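How I Get Set-In Oil Stains Out of Cotton Napkins

5 min read

I inherited a drawer of cotton napkins from my aunt in Cabanatuan, and every single one had a grease spot on it somewhere. Adobo, butter, who knows. I'd washed them twice on the regular cycle before I figured out that plain detergent and warm water just slide right past old oil (and the dryer bakes it in even harder). So I started messing around, and now I have a routine I use on napkins, aprons, my good tablecloth, all of it.

What you'll need: dish soap, baking soda, an old soft toothbrush, a clean rag, and a basin big enough for whatever you're washing. That's it! I use Purudent dish soap because it's what the corner store carries, but any kind that cuts grease will do.

Start dry. I know the urge is to run the thing under the faucet right away, but water gets in the way of the soap at this stage. Lay the cloth flat with the rag underneath, shake baking soda over the spot until you can't see it anymore, and go do something else for a while. I usually leave mine overnight if the stain is old.
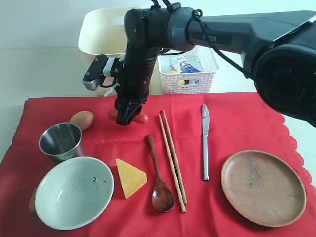 Jonalyn Dizon wrote in to ask whether cornstarch would do the same job, as she never keeps baking soda in the house. She'd tried it on a curry spot and got most of the grease up, but the yellow stayed put.

Yep, cornstarch is fine for this part! It soaks up oil about as well in my kitchen. The yellow in curry is a whole different problem, though, and neither powder is going to touch it. Try hanging the damp cloth in direct sun for an afternoon, which has worked for me on turmeric more than once.

Okay, back to the grease. Brush off the powder (outside, unless you like sweeping) and put a few drops of dish soap right on the spot. Work it in with the toothbrush, small circles, from the outside edge toward the middle so you don't spread a ring. Go easy. I scrubbed a hole in one of my aunt's napkins and I'm still sad about it. 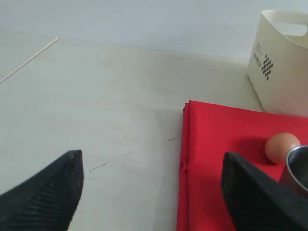 Let the soap sit for a bit, then fill your basin with the hottest water the care label allows and drop the whole piece in. Swish it around, leave it until the water cools down, and rinse. Then it can go in the washer with everything else.

Colored cloth needs one extra step before any of this. Dab soapy water on a hidden corner and press a white paper towel on it. If color comes off on the towel, skip the hot soak, use cool water, and wash the piece by itself.

Do not put it in the dryer yet! Hang it up and look at it once it's dry, in daylight, because wet cotton hides grease really well. If there's still a shadow, start over from the baking soda. My worst apron took 5 rounds.

Contact | © 2020 Givcombe Home Notes | Back to top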